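Kesura Two-Arm Sorting Cell: Setting Up and Looking After
Equipment > Sorting > Kesura

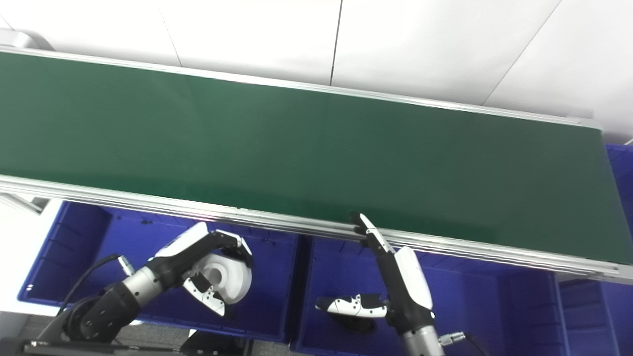 Viola Russo, Service Engineer, Rornilia
Page last revised Thursday, March 19, 2020

The Kesura stands at a green belt with blue bins underneath and has two arms, each with a many-fingered opinion of its own about where the bins ought to be. Most of this page concerns getting all parties to agree.

Supplied as: two arms on a shared black base, two hands, belt with aluminium rails, controller, one set of hex keys. The hex keys will be gone by Friday. Part number for another set is 136.

Placing the bins
Push the bins up side by side in front of the belt, long edges touching. The cell will put up with a gap of 5 mm. Past that it starts posting small parts on to the floor with great accuracy. Bins with ribbed walls are fine. Bins from home are not.

Teaching the rail
Each hand has to learn where the near rail is before it will reach over it. Put the cell in Teach, set speed to 3 per cent and bring one fingertip down until it rests on the rail. Press Store. Do the other hand. If you are tempted to go faster, spare fingertips are listed under Toten on the parts page, and they are priced to discourage you.

Teach again after moving the base, changing a hand or tightening anything you had to lie down to reach.

Cables
The loop at the forearm is meant to be there. Customers like to tidy it with a cable tie, and then the wrist turns and we get a phone call. Leave the slack alone. Check the connector by hand once a week: it should not wobble.

Weekly
Wipe the fingers with a barely damp cloth. Brush out the grooves in the near rail, where you will find everything you lost in November. Look over the bolts on the joint housings and leave them be unless one has backed out.

Every 50 shifts
Check belt tension and tracking. Run the wrists through their full travel with the bins taken away. Listen. A hum is normal, a tick is a loose cover, and a crunch is Ryota Kawaguchi's department.

Known grumbles
Hand stops above the bin and will not open: the rail position has been lost, teach it again.
Belt creeps left: the far roller has been adjusted by somebody helpful.
Fault light on, nothing wrong: switch off, have tea, switch on. Emilian Chiriac in repairs dislikes this advice but has not yet sent us any better.

Spares and repairs: Nistor depot, weekdays. Please remove the parts from the bins before returning them.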